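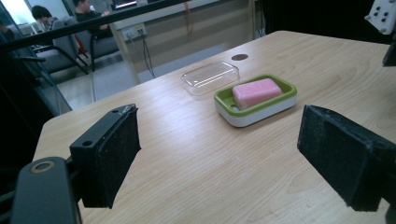

Gijón, 25/9/25

Deshumidificador Dekumham 90
Equipo fijo para sótanos, archivos, trasteros y locales en planta baja
Fabricante: Mollier
Referencia de catálogo: Dekumham 90, versión con bomba de evacuación
Precio: 2700 euros, IVA incluido. Transporte aparte.
Disponibilidad: bajo pedido

El Dekumham 90 es un deshumidificador de condensación pensado para funcionar durante meses seguidos en locales donde la humedad no se va abriendo la ventana. Extrae hasta 90 litros de agua al día en condiciones de ensayo (aire cálido y muy húmedo). En un sótano normal del Cantábrico la cifra real es bastante menor, y así debe ser: cuando el local ya está seco, el equipo apenas trabaja.

Lo vendemos sobre todo a comunidades de vecinos, pequeñas editoriales con almacén, archivos municipales y particulares con bodega o taller en el bajo de la vivienda. No es un aparato doméstico. Hace ruido de máquina, pesa y necesita un desagüe o una salida para la manguera.

Cómo funciona

El ventilador aspira el aire del local por la rejilla frontal y lo hace pasar por una batería fría. El vapor se condensa, cae a la bandeja y la bomba lo envía al desagüe. El aire seco pasa después por la batería caliente y sale por la parte superior, algo más templado de lo que entró. El calor que se nota a la salida procede del propio circuito frigorífico y del consumo del compresor. En un sótano pequeño y cerrado, la temperatura puede subir algún grado en verano.

El control se hace con un higrostato de rueda. Se fija el valor deseado y el equipo arranca y para solo. Mollier ofrece también un mando con pantalla, pero nosotros servimos de serie el de rueda, que se repara con más facilidad y no pierde la configuración tras un corte de luz. Quien prefiera el mando con pantalla puede pedirlo al hacer la reserva.

Qué incluye

Equipo completo con bomba de evacuación montada
Manguera de desagüe de 20 metros, transparente, con dos abrazaderas
Filtro de aire lavable, ya colocado
Filtro de repuesto
Soportes de goma para apoyo en suelo
Manual en español y en portugués

El soporte de pared se vende por separado. En los tabiques de ladrillo hueco no lo recomendamos. En muro de hormigón o de piedra se puede colgar sin problema, con anclaje químico en el segundo caso.

Antes de comprar: de dónde viene el agua

Una parte de las consultas que recibimos no se resuelve con un deshumidificador. Conviene distinguir tres situaciones.

Condensación. El aire húmedo toca una superficie fría y deja gotas. Se ve en tuberías, esquinas y cristales, y empeora con los cambios de tiempo. El Dekumham 90 es adecuado para este caso.

Capilaridad. El agua sube desde el terreno por el muro y deja un cerco más o menos horizontal, con sales blancas y pintura levantada. El equipo mejora el aire del local y protege lo almacenado, pero el muro seguirá mojándose mientras no se trate. Se puede usar como apoyo durante la obra y después de ella, mientras el revoco seca.

Filtración. Entra agua por una grieta, una junta o una tubería rota. Hay que arreglar la entrada primero. Poner una máquina a secar un local en el que sigue entrando agua es gastar electricidad.

Si no sabe en cuál de los tres casos está, deje un higrómetro en el local durante una semana y anote la lectura por la mañana y por la noche. Con esas lecturas, las medidas del local y unas fotos de los muros podemos orientarle por correo sin coste.

Instalación

El equipo se coloca sobre suelo firme y nivelado, separado de la pared lo que indica la plantilla del embalaje. No debe quedar encerrado entre estanterías. En archivos con compactos, el mejor sitio suele ser el pasillo de entrada, con la salida de aire orientada hacia el fondo.

La manguera puede subir hasta una ventana o un desagüe elevado gracias a la bomba. Evite los bucles y las zonas bajas en las que se queda agua. Si la manguera sale al exterior en una zona de heladas, el último tramo debe tener caída.

La toma eléctrica es monofásica, con tierra. No use alargadores enrollados ni regletas. Después del transporte, el equipo tiene que reposar de pie antes de encenderlo, aunque haya viajado bien sujeto; el tiempo mínimo figura en la etiqueta de la tapa.

Ajuste recomendado

Para almacenes de papel y libro, valores medios y estables. Lo que daña el papel son sobre todo los cambios bruscos, así que en un local muy húmedo conviene bajar la rueda poco a poco, a lo largo de varias semanas. Lo mismo para muebles antiguos, instrumentos y madera en general: un secado rápido abre las colas y raja los tableros macizos.

Para trasteros y garajes se puede trabajar con un valor algo más alto y ahorrar consumo. En bodegas de vino, consulte antes. Un ambiente demasiado seco perjudica a los corchos y la mayoría de las bodegas particulares no necesita un equipo de este tamaño.

Mantenimiento

El filtro se saca tirando de la pestaña frontal, sin herramientas. Se lava con agua templada, se deja secar a la sombra y se vuelve a colocar. En un local limpio basta con hacerlo una vez al mes; en talleres con polvo de lija, cada semana.

La bandeja y el flotador de la bomba deben limpiarse dos veces al año. El aviso de bandeja llena se debe casi siempre a un flotador sucio o a una manguera doblada – compruebe las dos cosas antes de llamar. Cada dos años recomendamos una revisión de las baterías por un técnico frigorista.

Si el equipo va a quedar parado una temporada, vacíe la bandeja, desconecte la manguera y déjelo tapado pero no precintado.

Modelos relacionados

Mollier Pelupessy. Deshumidificador de adsorción para locales fríos, sin calefacción en invierno. Extrae menos agua que el Dekumham 90 y consume más por litro, pero trabaja bien con temperaturas a las que un equipo de condensación forma hielo.

Mollier Flirnwood. Ventilador de apoyo para mover el aire en rincones y detrás de estanterías. No seca por sí mismo. Se usa junto al deshumidificador en locales en forma de L o con muchos tabiques.

Preguntas frecuentes

¿Se puede usar con depósito?
Esta versión no lleva depósito. Hay un adaptador para desaguar por gravedad a un bidón, sin bomba, pero hay que vigilarlo.

¿Sirve para secar una obra o un local inundado?
Una vez retirada el agua, sí. Cambie el filtro con más frecuencia mientras haya polvo de yeso.

¿Hace falta cerrar las ventanas?
Sí. Con una ventana abierta el equipo intenta secar la calle.

¿Se oye desde el piso de arriba?
En edificios con forjado de madera, puede oírse. Los soportes de goma reducen la vibración. También se puede conectar un temporizador al borne previsto en la regleta para que pare por la noche.

Pedidos y garantía

Los pedidos se preparan en nueve días laborables desde la confirmación. La entrega se hace a pie de calle, sobre palé. La bajada a sótano se presupuesta aparte y requiere conocer el ancho de la escalera.

La garantía es la legal y la tramitamos nosotros, sin que el cliente tenga que escribir al fabricante. Los filtros, las juntas y la manguera se sirven sueltos. En julio cambió la junta de la tapa de la bomba; si su equipo es anterior, indíquelo al pedir el repuesto, porque las dos juntas no son intercambiables.

Consultas técnicas: Tyson McIntyre, departamento de equipos fijos. Atiende en español e inglés, por correo o por teléfono, en horario de mañana. Para presupuestos de varios equipos, adjunte plano o croquis del local con la altura de techo.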